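Clotbridge Allotment Association
Minutes of the Spring General Meeting, held in the Mbeki Room, April 17, 2021
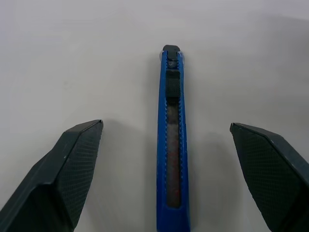
When does the rent for the new year fall due?
Rent is payable by the last day of September, and plots unpaid after that date may be offered to the waiting list.

1. Apologies and previous minutes
Apologies were received from the holders of plots 15 and 31. The minutes of the autumn meeting were approved without amendment and signed by the Chair, Arlo Blackwood.

2. Matters arising
The lower gate has been rehung. The Secretary had written again to the parish council regarding the blocked ditch on Etora Lane and awaited a reply.

3. Water supply
The Chair reported that the winter bill stood at £228, against £143 for the same period last year. A leak was suspected between the second and third standpipes. It was agreed that Ornora Plumbing be asked to inspect the pipe, at a cost not exceeding £200. Members were reminded that hoses must not be left running unattended.

4. Bonfires
Two complaints had been received from residents of the lane. After discussion it was resolved that bonfires be permitted only after 6 pm, and that no treated timber be burned. One member asked that her vote against be recorded.

5. Vacant plots
Plot 22 has been given up and will be divided into halves. The Secretary to contact the next two applicants.

6. Any other business
A request to keep hens on plot 9 was deferred pending sight of the lease. The compost delivery will be left beside the upper gate, and members should bring their own barrows.

The meeting closed at 12.10 pm. The next general meeting will be held in September.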